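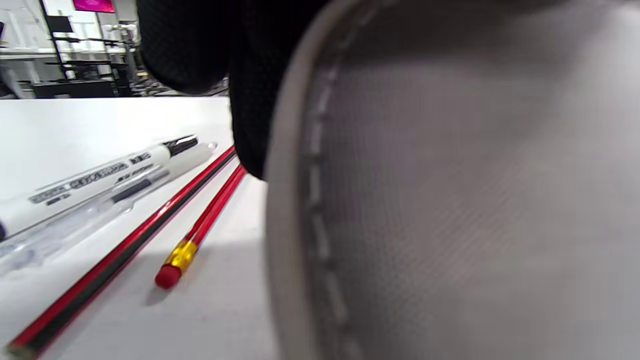 What size of load is the Lerow cordless desk lamp built for?
A single work area, such as one open notebook or a laptop with some papers beside it. The light falls off quickly past 28 inches from the base, so a wide drafting table needs a second unit.

I bought the Lerow in August and have used it most evenings since. It replaced a Flornari clamp lamp with a worn hinge. The notes below cover output, battery, arm and controls.

Output. There are three color settings and a stepless dimmer. The neutral setting is the one I use for reading and bookkeeping. The warm setting is too yellow for matching thread or ink. At low levels the light is even, with no flicker I could detect by eye or with a phone camera at slow shutter. A faint second shadow shows at the edge of the hand when writing, caused by the split LED strip.

Battery. At full brightness a charge lasts 8 hours. At the middle of the dimmer range I logged 19 hours over several evenings. Charging is by USB-C, and the lamp can be used while plugged in. The charge indicator has only two states, green and red, and red comes on late. With the lamp at full, expect under half an hour of light after it changes.

Arm. Two joints, both friction type. The lower one is stiff and holds at any angle. The upper one sagged slightly after the first month and was corrected with a quarter turn on the hex screw. The key is not supplied.

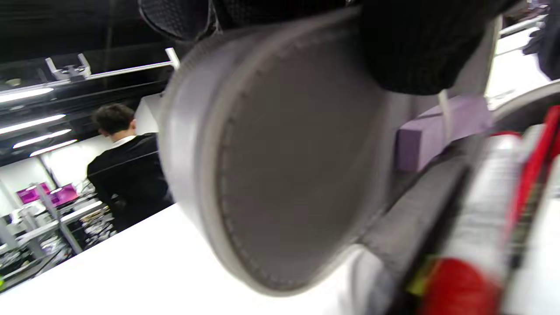
Can the dimmer level be kept when the lamp is switched off?
It is stored by default. A short tap restores the last level and color, and a long press resets both to full neutral.

Controls. The touch strip is on the front of the base, where a sleeve can trigger it. I turned the base to face the wall, and accidental switching stopped. A mechanical switch would have been the better choice at this price.

Price and alternatives. I paid $66 at the Negussie store in Grendville. The older Lerow corded model costs less and is brighter, but has a fixed color and a heavier base.

Rating: 4 out of 5. One point off for the charge indicator and the touch strip. The hex screw is a 2.5 mm.

Posted Dec 21, 2024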